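Chapter 6

Gripping Small Parts: What a Home-Built Cell Can and Can't Do

You will find plenty of confident advice about robot assembly at home. Most of it was written by people who have moved blocks from one tray to another. Blocks forgive a great deal. They have flat sides and no front or back, and you can drop one on the floor and carry on. In this chapter we look at a harder job, taking apart and rebuilding a desktop computer, and ask which of the common claims hold up once the part in the fingers costs money.

The build we follow was done in a shared workshop, the Lashari, on a slotted aluminum table that several members use. The arm came secondhand. The software is a free package called Breteo, and the finger design began as a Covov pattern that was changed until little of the original was left. None of these choices is a recommendation. Other arms and other packages have other faults, and by the end of the chapter you should be able to list the faults of yours.

6.1 The claim about grip

Sellers of small grippers like to quote a holding force. The Covov pattern is advertised by several resellers with a figure that would be plenty for lifting a bag of flour. For a processor the figure tells you almost nothing. The part is light. What matters is where the fingers touch it, whether it can turn between them, and what happens when it meets the socket a hair out of line.
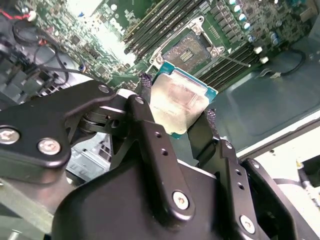
Figure 6.1. Processor held diagonally between two padded fingertips, above the open socket.

Look at where the pads meet the part in Figure 6.1. A two-finger grip near opposite corners leaves the part free to pivot about the line between the pads. Friction resists the turning, and friction is the least dependable item in any parts list. It changes with dust, with skin oil, with old thermal paste, and with how worn the pad is. Braided pads are often said to solve this. They help. We have yet to see a test that says how much, and the one we ran ourselves was too small to settle it: 30 lifts with one pad material and 30 with another, same part, same pose. The better pad lost the part less often, but a run that short can flatter either side.

A second problem is tilt. The contacts in this type of socket are fine springs, and a corner that comes down first can bend them. A person setting a processor in place feels the part drop level and stops. Your arm feels nothing of the kind unless you have given it a way to, and a current limit on the finger motor doesn't count. That limit reports on the squeeze. It says nothing useful about the downward push.

6.2 The claim about fixtures

Hobby write-ups tend to treat the fixture as an afterthought, something to print on a Thursday evening when the interesting work is done. We would put it first. A plate with pegs and slots takes a part from "somewhere on the table" to "in this slot, facing this way," and every bit of doubt removed there is doubt the arm never has to deal with.

The plate used in this build was 3D-printed and went through several versions. Early ones had slots that fit the parts snugly, which looked fine until the arm tried to pull a part out at a slight angle and brought the whole plate with it. Wider slots let go more easily but allowed the parts to lean. There is no correct width. You pick the failure you would sooner deal with.
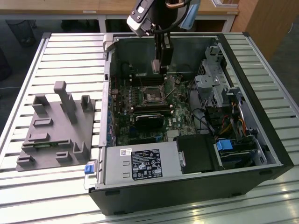 The computer itself also needs a fixed place, and this is harder than it sounds. A tower case was never meant to be a reference surface. Its sheet metal flexes, its feet are soft, and two cases of the same model may differ by more than the error you can allow at the socket. Laying the case on its side helps with reach and lets gravity work for you. It does not tell the arm where the socket is. For that you need to measure from the board, every time the case is moved, however slightly.

Cables deserve a warning of their own. They move when touched and do not go back. A path that cleared a power lead on one run may catch it on the next, and a program that replays recorded motions will not notice. Tie back what you can before you start.

6.3 What the numbers said

Over the whole project the builders logged 165 attempts at placing a processor by program alone, using a dead chip and a scrap board. Breteo's own guide suggests 20 trials before calling a routine reliable. The first 20 in this log went well. The trouble came later, after the pads had worn and the plate had been unbolted and put back. Anyone who had stopped at 20 would have reported a success.

> We use cookies to remember your reading position and measure visits. Accept all | Manage choices

Parts for the cell, leaving out the arm, came to 700 dollars. A patient person with clean hands can seat a processor for nothing. If your purpose is to fix computers, close the book and fix them. If your purpose is to learn why such a simple motion is hard to hand over to a machine, the money buys a fair amount of teaching, most of it unwelcome.

Before going on to Section 6.4, where we build a simple force check using the Fleltov sensor board, write down how you would know that a processor had been seated badly without switching the computer on. Keep the answer. You will need it when we choose a threshold.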